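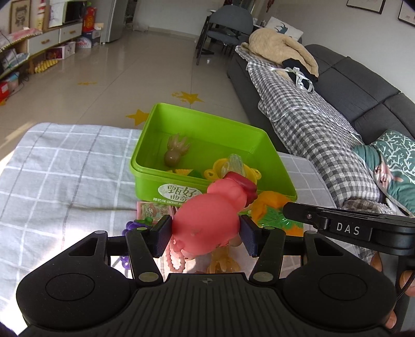
Calls for Participation / Home Manipulation

Household Operators and Observers, Livex Open Day (February)

Livex is looking for two groups of people for its February open day at the Hutton building: operators, who will use a hand-held gripper to pick up and put away household objects in front of visitors, and observers, who will watch the sessions and fill in a scoring sheet. No background in robotics is needed for either role. Operators are paid. Observers are not paid but may stay for the evening talk.

Background

The Home Manipulation group records people doing ordinary chores with a two-finger gripper held in the hand. The recordings are used to train a robot arm fitted with the same type of fingers. Current work covers tidying a living room floor, with an emphasis on small soft toys and teethers. Rubber and silicone items deform when gripped, translucent items are hard to segment against a patterned mat, and strings of beads catch on whatever is next to them. All three cause errors in the present model.

The target for the current collection period is 3,000 accepted recordings. Sessions are held in furnished homes and in the demonstration apartment on the ground floor at Hutton. The open day will use the demonstration apartment only. It has 800 square feet of floor space, divided into a living area, a kitchen, and a narrow hall where visitors wait between sessions.

Operator role

Each operator is assigned one block in the morning or the afternoon. A block consists of a safety briefing, a practice period, and a series of short recorded runs with visitors present. In a run, the operator moves the gripper to an object on the floor mat, closes the fingers, lifts the object, and places it in an open plastic box. The floor is then reset by staff from a printed layout sheet.

The object set includes:
Rubber figures
Silicone and plastic teethers
Bead strings
Toy fruit and vegetables
Printed cards

Cards are in the set as a hard case. Operators may skip a card after two failed attempts and should say "skip" out loud so that the run is marked correctly.

Operators should approach at a steady speed, keep the free hand away from the objects, and pause briefly after each grasp before lifting. Do not straighten or turn an object by hand once a run has started. If an object is dropped, leave it where it lands and continue with the next one. Dropped objects are kept in the data and are not counted against the operator.

Requirements for operators

Age 18 or over.
Able to kneel or sit on a floor mat for the length of a run. A low stool is available on request.
Able to hold a tool at arm's length with one hand. The cable must stay on the outside of the wrist.
Either hand may be used. State your preference on the form so that the cable can be routed ahead of time.
No rings, bracelets, or loose sleeves during recording.
Willing to be watched and asked questions between runs. Do not answer questions during a run.

Payment is $200 per completed block, paid by bank transfer after the open day. Travel costs are not covered. Operators who withdraw after the practice period are paid half.
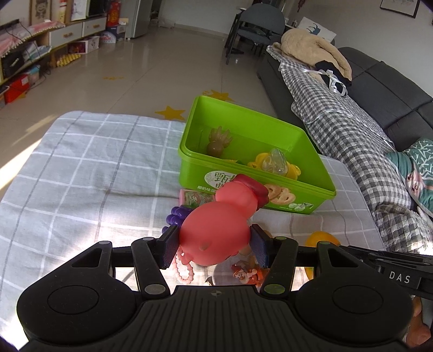 Tidying task: gripper closed on a pink rubber toy above the checked mat, with the green box behind.

Observer role

Observers attend one block and score each run on a paper sheet. The sheet asks for the object picked, whether the grasp held until the object was over the box, whether neighboring objects moved, and whether the observer would have picked the object up in a different way. The last item has a space for comments. Please use it. Scores from observers without training have been more useful for task design than scores from our own staff, who tend to mark a run by whether the recording is clean.

Observers stand behind the tape line by the dining table. Anyone who needs a seat or a closer view should note this on the form. Children may attend with an adult but cannot act as scorers, and objects in the demonstration set may not be handled. A second set of the same types of objects will be in the hall.

Schedule

Doors open at 9 a.m. The morning block starts at 9:30 and the afternoon block at 1:30. The robot arm will be shown between blocks, working on the same mat and the same box with a reduced object set. It will be run by Bontu Lencho, who will also take technical questions on finger pads, calibration, and the training pipeline. The evening talk is at 7 p.m. in the Fiore room, upstairs. The subject is grasp failure on soft objects, and the speaker is Tsegereda Alemneh, lead for the Home Manipulation group. The talk is open to operators, observers, and anyone who visited during the day.

Recording and privacy

The gripper carries a camera that faces the fingers. It records the work area, the room behind it, and at times part of the operator's hand. No sound is kept after the run has been labeled. Visitors who do not want to appear in the background should remain in the hall while a run is in progress. All operators sign a consent form before the practice period. Copies of the form can be requested in advance. Consent can be withdrawn until the recordings are merged into the training set, and the cutoff will be given at the briefing.

How to apply

Ask for the application form at the Hutton front desk or request it through the Livex contact page, subject line "Open day, operator" or "Open day, observer." Give your preferred block, preferred hand, and any access needs. Operator applicants should add a sentence or two on manual work or hobbies that involve tools, if any. This is used to get a mix of experience levels and is not a ranking.

Applicants who took part in the earlier kitchen sessions at Doritz may apply again and should say so on the form, as they can skip part of the briefing. The consent form must still be signed again.

Places are confirmed by email. Parking is behind the building; use the side entrance.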